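4.2 What the blurbs promise

Publishers of wartime history have never been shy, and the jacket copy in our sample does nothing to spoil the tradition. We collected 306 blurbs for books on resistance movements and coded each for claims of novelty. The word "untold" turned up in 100 of them, among them a reissue of a memoir that had by then been told in 14 languages. Carvalho coded the set first and Meireles second. They disagreed mostly over "little-known," which Meireles holds to be a confession and Carvalho a boast.

Nimenham, the smallest press in the sample, used the fewest superlatives and printed the longest footnotes. Tavares preferred "searing," a word it also applied to a cookbook we had to remove from the set.
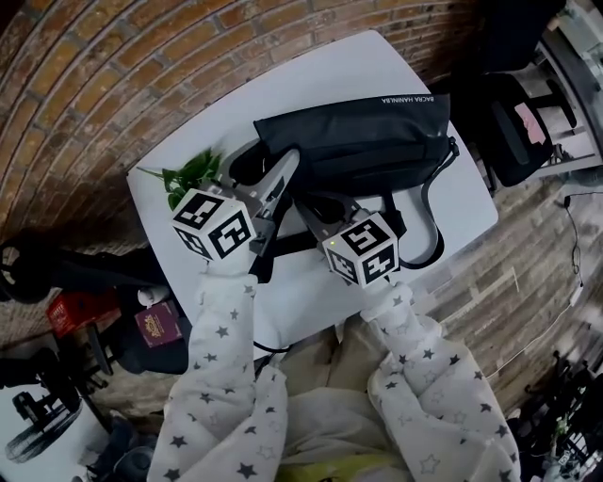 Figure 3. Two hand-held grippers at the near edge of a black bag on a white table.

Film interest was the other steady theme. A blurb that mentioned a screen deal nearly always did so before it named a country, and in several cases before it named the war. Triltum went furthest, giving the producer a full line and the fighters themselves a subordinate clause. We wrote to ask whether the film existed. The reply, which was friendly, enclosed a catalog.

None of this tells us how the books read. Meireles compared the jackets with the opening chapters and found the authors a good deal more careful than their publishers: sources were named, doubts were admitted, and earlier historians were thanked for telling the untold story. Cloltetti was the one house whose jackets cited any archive at all, and it spelled the archive's name two ways. We kept both spellings in the coded set.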